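Search this site Search Menu

HOME & MACHINES

The Jacket Problem

Washing was solved long ago. Why is folding still so hard?

By the staff of Andalmont Magazine
February

302 shares | 19 comments

In my family the laundry was always two jobs. The first one belonged to the machine, which made noise in the bathroom and needed only powder and a coin of somebody's attention. The second one belonged to my mother, and it took the whole evening. She folded on the bed, because no table in our apartment was big enough, and she talked to us while her hands did the work.

I thought of her often this winter, when I was reading the reports of companies which promise to take the second job away. There are many of them now. Achari, a young firm with offices above a bakery, wants to sell a pair of arms on a wheeled base. Fenitz makes only the hands and leaves the rest to others. Clollen, the oldest of the three, began with shop floors and came to bedrooms later. All three told me the same thing when I asked what is the most difficult item in a normal home. They did not say glasses or eggs. They said a padded jacket.

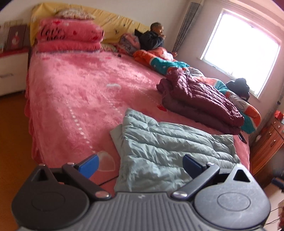 Quilted clothing on a cluttered bed, with the gripper's blue finger pads open.

A T-shirt is almost flat. If you lay it down well, it stays where you put it, and a machine can treat it a little like paper. A padded jacket has air inside. You press one sleeve and the other side rises. You fold it in half and it slowly opens again. The cloth is often slippery, so the fingers must press harder, but when they press harder they push the filling away and hold only a thin skin.

The engineers at Clollen keep a record of their attempts with such clothing. In their last series they gave the machine 1,936 folds of different garments. The machine finished 1,001 of them in a form that a tester accepted, and most of the good ones were towels and shirts. With padded clothes the result was so poor that they did not want to print it, and I respect them for telling me even this much.

Then there is the bed. On a shop floor the company decides everything: the color of the table, the height of the lamp, the distance between one part and the next. A bed is soft and has its own folds. The blanket moves together with the jacket. A pink fleece under a pale sleeve is easy to see, but put a maroon coat over a bright comforter with flowers and cartoons, and the camera has to decide where one thing stops and the other begins. A person doesn't even notice that there was a question.

Beds also collect things. During one afternoon my own bed holds a bag, a charger, a book and sometimes a relative. A machine for the home must work between all of them, and it must know that the phone is not to be folded into the coat.

For this reason much of the effort has moved from the robots to the people. A worker takes a gripper in the hand and does the ordinary chore with it, in an ordinary room, while a camera on the tool records what the fingers meet. Fenitz has 3,000 recordings of this kind and says it's still at the beginning. What interests me is how clumsy even a human becomes with two stiff fingers. We are used to ten soft ones, and to the flat palm, which does half of the folding without any praise. With a gripper you must choose one place to pinch, and the choice of this place is nearly the whole skill. Take the edge by the seam and the cloth comes along. Take the middle, and you get a bump.

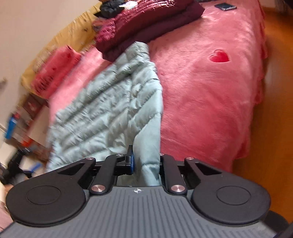
What you can buy now

Not very much, I am afraid. Achari accepts orders for a trial in a few homes in Andalmont, and the contract says clearly that outer clothing is excluded. Clollen rents a folding station to laundries, where it handles towels and bed sheets through the night. A laundry manager told me it is slower than her staff but it doesn't mind three in the morning. Fenitz sells nothing to households and has no date for it.

I asked each firm when a machine could do my mother's evening. One said soon and two changed the subject. My own guess is that towels will come first, then shirts, and the winter coats will stay with us for a good while. Until then I hang mine on the door.

Read 19 comments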